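I'd been trying to get an hour with Chin-lung Yeh since August, and when he finally said yes it was on the condition that I came to him and that I didn't mind him ironing while we talked. I didn't mind at all! I rather liked it. He put the kettle on, stood a pile of pillowcases on the chair between us and told me to start wherever I fancied.

So I started with the choir. Cledell Voices has been going for 20 years now, and if you live anywhere near the canal you've probably heard them through an open window. They have 78 names on the list, although Chin-lung says he has never seen all of them in one room. "People have babies, they get shingles, they fall out with the altos and then they come back," he told me. "I keep every name on. It's rude to cross somebody out."

He never meant to run a choir. He was teaching piano in the flat above the old Hadix shoe shop, and a few of the parents used to wait on the stairs during lessons, humming along. One evening he left the door open and asked them in. "They were dreadful," he said, very fondly. "We did one verse of a carol, and it wasn't even winter."

I asked what he listens for in a new singer and he stopped ironing to think about it (the only time he did, I think, apart from when the tea was ready). He doesn't hold auditions. You turn up, you stand next to somebody louder than you, and after a few weeks he moves you along the row. "I want to hear them breathe," he said. "A person who breathes at the right moment can learn the rest on the bus."
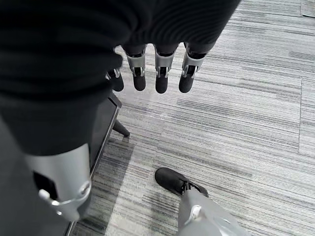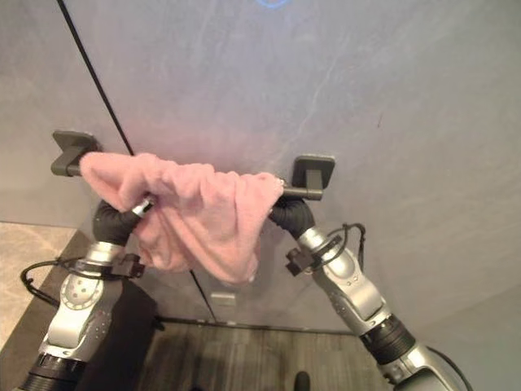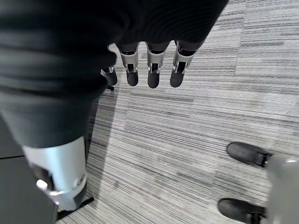 We got on to money, which he hates talking about. The hall on Yang Street costs them £585 a term, heating not included, and the piano there has a middle D that sticks in damp weather. Last year they sang at the Clinar garden centre among the bedding plants and came home with £1405 in buckets, mostly coins. "My arms!" said Chin-lung. "I carried that up the hill myself. I was stiff until the next rehearsal."

The new programme is mostly folk songs, with two his grandmother taught him in Taiwan when he was small. He has written out the words by ear so that everyone can manage them, and he sang me a bit of the slower one across the ironing board. It's about a boat, or possibly a man who has sold a boat – he has never been quite sure and there's no one left in the family to ask. The basses love it. The sopranos want it a tone higher and he isn't going to give in.

Does he ever want a break from it? He pulled a face. He did have one winter off with a bad chest, and the choir met without him, and he sat at home looking at the clock and working out which song they'd be on. "I rang up in the tea break," he admitted. "Twice. They told me to go to bed."

By then the pillowcases were done and he'd moved on to shirts, so I asked if I could come and sing. I haven't sung since school and I said so. He looked me up and down, folded a sleeve and said I'd be a second alto, and to bring a pencil and wear something warm. I've bought the pencil.

Contact us | © Cledell Voices newsletter, 23/01/2022 | Back to top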